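Dabbas Early Learning Center
Minutes of the curriculum meeting, November

The meeting opened at 9:15. The minutes of the previous meeting were accepted with one correction – the reading room at Irnley has 11 places.

1. Phonics materials
The Skenar letter cards have been in use in both pre-K rooms since the start of term. Staff reported that lowercase b and d are still introduced too close together. The order will be changed so that d follows after the vowels. Replacement cards for set 254 are on order.
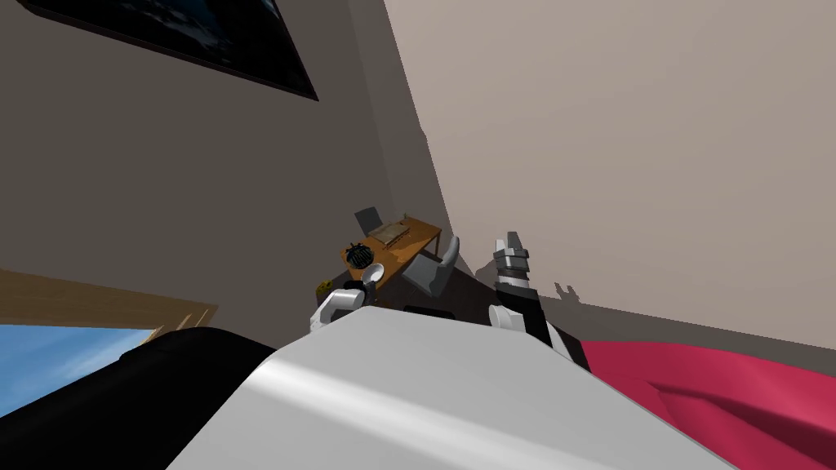 Reading time: 2 min

2. Number work
The Illine workbook covers counting to 100, but its middle unit assumes that children can already write the numerals. Two options were discussed: delay the unit until spring, or use it orally and leave the writing lines blank. The second option was agreed. Parents will receive a note with the November newsletter.

3. Budget
The materials line stands at 1523 dollars. Card replacement and the second order of workbooks will be charged to it. The request for a listening station was held over.

4. Assessment
The fall checklist will be shortened. Items on color names and shapes are to be merged, and the separate sheet for seasons dropped. Completed checklists are due in the office by noon on Friday.

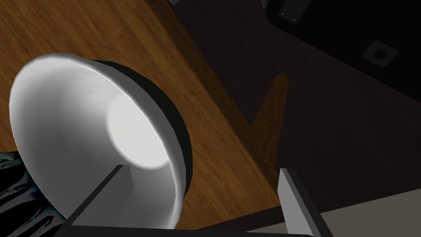

The Irnley room asked that the seasons items be kept in some form, as several children there are learning English and the sheet shows vocabulary gaps that the other items miss. It was agreed to move four of the items to the vocabulary page.

5. Other business
Room labels at child height are still missing at Irnley. Carried over to the next meeting.

The meeting closed at 10:40.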